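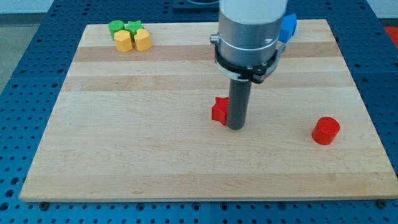

The Grindora rod tool on our test bench, beside the red star block.

The Grindora is a plain pushing rod with a clamp collar, sold to labs and schools that want an arm to slide things around on a flat surface. We paid $443 for the kit with the printed safety and setup guide. I've used it for 200 hours, and I'm reviewing the guide as much as the hardware, as the guide is half of what you pay for.

The hardware first. The rod is stiff and the collar holds. I retightened the collar screw twice in the first week and have left it alone since. It did not slip when I drove a block into a stop on purpose. The finish on the tip wears quickly, but that hasn't affected how it pushes.

The guide runs 87 pages. It covers speed limits, a keep-out area for hands, fixing the work surface down, and a check sheet to fill in before each session. The clamping chapter is the best one. It wants the board bolted to the table, never taped, and it wants the arm jogged to all four corners at low speed before anything else happens. We did that and found one corner where the tip touched wood. The default height was 2 mm too low there.

The tip clearance rule is also good. You set a floor in the controller so the rod stops short of the board, and you write the number on the check sheet. Anyone who takes over the arm reads it before pressing start.

Some things I didn't like. The guide says to keep a hand on the stop button for every run, then recommends overnight runs in a later chapter with no word on who is holding the button. It has nothing on what to do when a block falls over the edge. Our own rule is stop, wait for the arm to park, then reach in. That should be printed in there.

The check sheet is too long. We cut ours to one side of a page and people fill it in now. The Ntuli kit costs less and has a shorter sheet, but its collar was loose on our arm and I sent it back.

I'd buy the Grindora again. Read the clamping chapter before you mount anything.

Comments

dodham_shop: Same problem with the overnight section. We don't run ours with the room empty.

pk44: Does the collar fit older arms?

benchrat: Fit mine with a shim. Check it with a wrench after the first day.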